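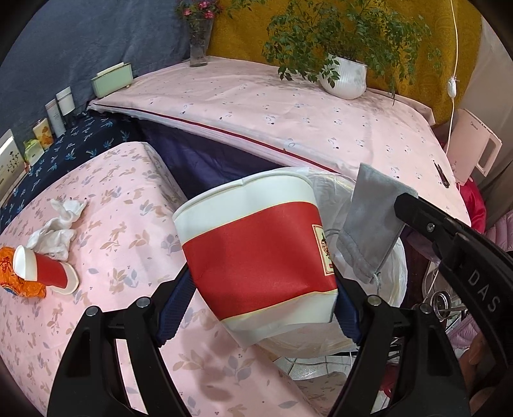 A paper cup and the lined bin between the tables, a rabbit tablecloth out for spring.

4 May 2025

Damián Hinojosa does not like talking about trash. He would much rather talk about soup. But we had twenty minutes, he had his coat on already, so trash it was.

Hinojosa runs the cleanup side of the Vonville community lunches. Long tables, shared dishes, hot drinks in paper cups. Up to 4,000 cups a year, by his own count, and he keeps the count in a notebook.

"Cups are the worst," he says. "Plates stack. Cups, people squash them, leave a spoon in, leave half a tea in. Then you lift the bag and it goes down your leg."

So the rule now is one bin per pair of tables, right in the gap, where you can reach it sitting down. Before February the bins all stood by the door. Didn't work. People walked past them with their hands full of kids and bags and the cups stayed on the cloth.

"You move the bin two steps and it's a diferent room," Hinojosa says. "Same people. Same cups."

Liners: white, thin enough to see through, so you can tell when one's filling up. Folded well down over the outside. He is firm about the fold. Short fold, the bag slips in, and somebody has to fish.

Tanko Ezeani buys the supplies and has opinions of his own, mostly about tablecloths. The pink ones were his pick. Rabbits, leaves, little berries.

"I got told they were too much," Ezeani says. "Fine. But a stain on that print, you don't see it from the next chair. On plain white you see it from the parking lot."

He wipes them down between sittings, corners first. Crumbs into the hand, hand into the bin. No sweeping onto the floor, he gets quite heated about that.

What about washable mugs? Both of them sigh. They tried it, 543 mugs collected from attics and closets all over town, and one small sink. Lasted a month. Ezeani still has boxes of them in his garage and would like them gone, if anyone reading this wants mugs.

The odd things left behind are a separate job. Gloves, scarves, small bags. Those go on the shelf by the coats until the next lunch, and Hinojosa checks around the bins before any liner gets tied.

"Check, then tie," he says. "I had my arm in a bag up to here once, for a set of keys. Never agian."

Did he find them?

"In the lady's pocket."

He's out the door by then. Ezeani is still folding the last cloth, rabbits in, and asks me to hold the other end.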